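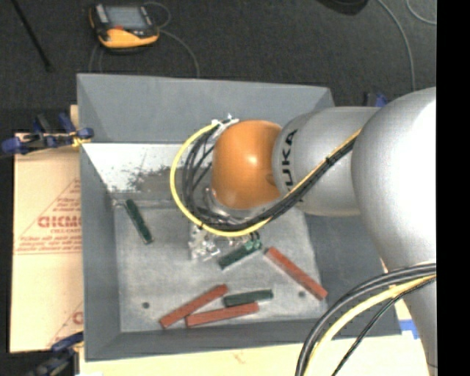 A KUKA arm over a bin of green and red blocks, with its cables tied along the outside.

The fault at Prendunthorpe in August was written up as a gripper problem. I think that was wrong, and I think the same mistake is being made in a lot of other shops.

The facts are short. A picking cell built by Grandard dropped a part outside its bin. The operator, Shivam Pal, stopped the arm and found the gripper open when the controller said it was closed. The gripper was replaced, and the cell ran for 30 hours before it did the same thing again. Only then did Lalit Yadav, the maintenance lead, cut the ties off the cable bundle and check each wire by hand. One signal wire had broken inside its jacket, close to a tie. With the wrist straight it made contact. With the wrist turned hard toward the near wall of the bin, it did not.

Nobody was hurt. The part landed on the floor 5 feet from where Pal was standing.

Bin picking is hard on cables. An arm on a fixed line may repeat a few moves all day. An arm reaching into a bin has to take parts as they lie, at any angle and often close to a wall, so the wrist twists in ways the person who dressed the cables never tried. A loop that looks generous at the home position can be tight in a corner. A tie that keeps the bundle neat also decides where all the bending happens.

Yet in the service schedules I have read, the arm gets a page and the cables get a line, usually "inspect visually." A visual check would have passed the Prendunthorpe bundle. The jacket was fine.

Shakuntala Mathur, who runs the cell for Grandard, told me the company now treats external cables as wear parts and replaces them every 3,000 hours. That is a good step, and I would go further. Every new bin cell should be run slowly to each corner of the bin, at the worst wrist angles, with someone watching the cables and nothing else. It should be done again whenever the bin is moved or swapped, even if the new one is the same size. Bins get clamped down an inch from where they were, and the paths change with them.

The controller deserves some blame too. It believed one wire. A second sensor on the gripper would have disagreed with the first and stopped the arm before it left the bin. Baltazar Salinas, who bought the cell, says that option was on the quote and was struck off to save 1,000 dollars. He has since ordered it.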